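Laborbuch Manipulation, Projekt Pondero
25. Februar 2020

Schublade, zweiter Anlauf. Frage bleibt: reicht die Kraftschätzung aus den Motorströmen, um den Zug an der Front zu regeln, oder brauchen wir doch den Sensor am Handgelenk. Policy neu trainiert auf 200 Demos, davon 12 rausgeworfen (Zeitstempel kaputt, siehe Koval-Log). Rechter Arm zieht, linker wartet. 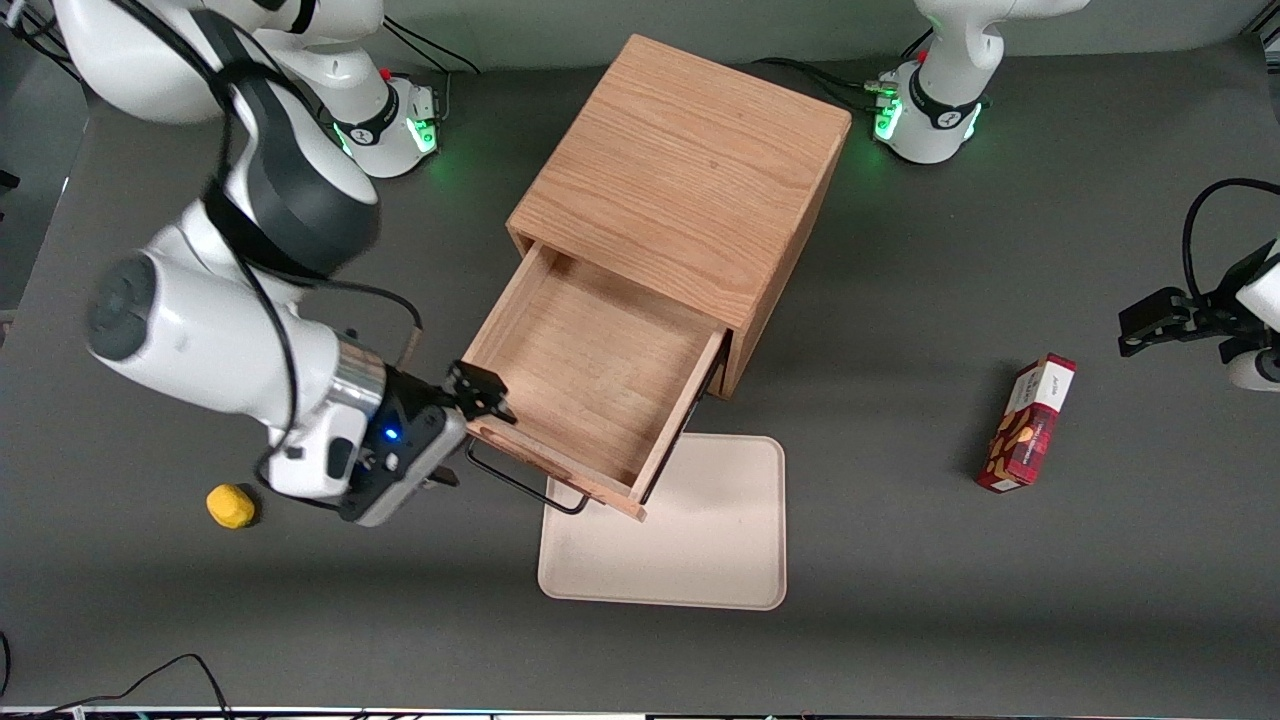 Eintrag: Werkstatt Wenolton, Tisch 2 / Manipulationsgruppe

Griff an der Oberkante der Front, nicht am Drahtbügel. War so gewollt, der Bügel gibt nach und versaut die Schätzung. Mit Oberkante ist das Stromsignal deutlich ruhiger, Peak beim Losbrechen sauber zu sehen. Danach leichtes Driften, vermutlich Reibung in Gelenk 4, nicht in der Schublade. Muss ich mit leerem Arm gegenmessen.

Episode 507 nochmal angeschaut: Regler zieht weiter, obwohl Anschlag längst erreicht. Grenzwert auf 9 N runter, seitdem kein Schrank mehr mitgewandert. Ob das auch mit Inhalt hält, keine Ahnung, bisher alles mit leerer Schublade gefahren. Filter steht noch auf dem alten Wert von Lostard, nicht vergesen umzustellen!

Zweiter Teil: Greifpose aus der Handgelenkkamera, Ziel Schachtel.

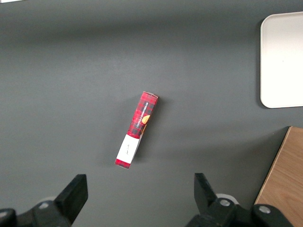
Orientierung der Längsachse ist der wunde Punkt. Schätzer springt gern um 180 Grad, wenn das Objekt schräg liegt und beide Enden ähnlich aussehen. Bei der Shortbread-Schachtel müsste das eigentlich lösbar sein, das weiße Band sitzt nur zum unteren Ende hin und der Schriftzug VANILLA SHORTBREAD läuft längs, also genug Asymmetrie im Bild. Das Karo dominiert aber wohl die Merkmale. Idee: Ausschnitt gröber skalieren, dann verschwindet das Muster und das Band bleibt. Kostet Auflösung an den Kanten, für die Greifbreite evtl. kritisch.

Für den Parallelgreifer ist der Sprung an sich egal, fürs Ablegen aber nicht. Also Loss symmetrisch fürs Greifen, unsymmetrisch fürs Ablegen, getrent loggen.

Offen:
Leerfahrt Gelenk 4
Filterwert
Ausschnitt grob/fein vergleichen, gleiche Seeds
Kraftsensor erst im Juni wieder diskutieren, vorher Stromschätzung ausreizen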